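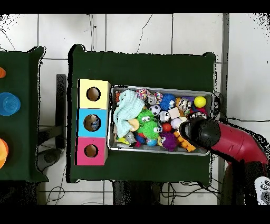
Thắng Khương

Sorting small toys into color-coded boxes

Mixed toys kept in one tray are quick to put away and slow to find. A row of boxes with a hole in each face fixes most of that. The method below uses one metal tray and three cardboard boxes in yellow, blue and pink.

What you need
- One rectangular tray with a raised rim
- Three cardboard boxes of the same size
- Colored paper or paint
- A compass and a craft knife
- A cloth to cover the table

1. Cover each box in its own color. Leave the inside plain brown, so that toys show up against it.

2. Mark the center of the face and cut a single round hole. Size it to the largest toy that has to go through. Spiky rubber balls compress a little - a miniature soccer ball may not, so measure that one first.

3. Set the boxes edge to edge in a column along one side of the tray. Tape the joints underneath if the cloth slides.

4. Assign a group to each box. Mine are:
Yellow: spiky balls, with or without eyes
Blue: small hard toys
Pink: woven rope balls and anything knitted

5. Tip everything into the tray and spread it to the rim. Take out loose cloths first. They drape over the smaller pieces and hide them.

6. Work from one corner of the tray to the other, one toy at a time.

A full tray takes 2 passes. Toys that fit no group stay in the tray until the end. If more than a handful are left, change the groups and start again from step 4.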